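Turnout and Public Comment in the Zeleleck Council Race
Student Project Report, Department of Government, Harent College
June 12, 2019

This report examines whether open comment periods raised voter turnout in the January special election for the Zeleleck town council.

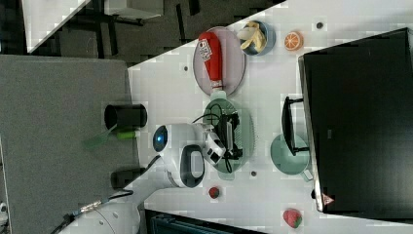
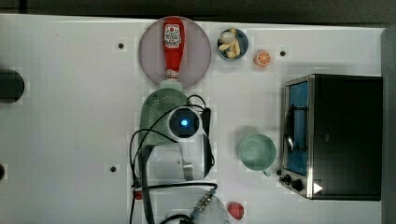
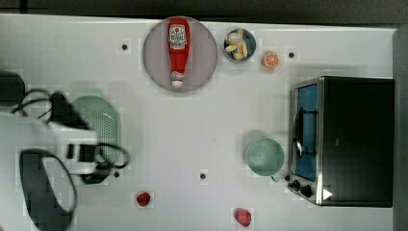
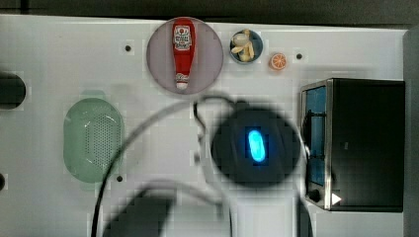 1. Method
The project team mailed 500 questionnaires to registered voters in the Skalach and Pastor precincts. Completed forms were returned by 192 voters. Forms without a precinct number were set aside.

2. Findings
Of those who replied, 80 had attended at least one council meeting in the past year. Only nine had spoken during open comment. Attendance was higher in Skalach, where the zoning question was on the ballot.

3. Limits
Voters who return a mailed form may be more active than their neighbors. The figures should not be applied to the county as a whole.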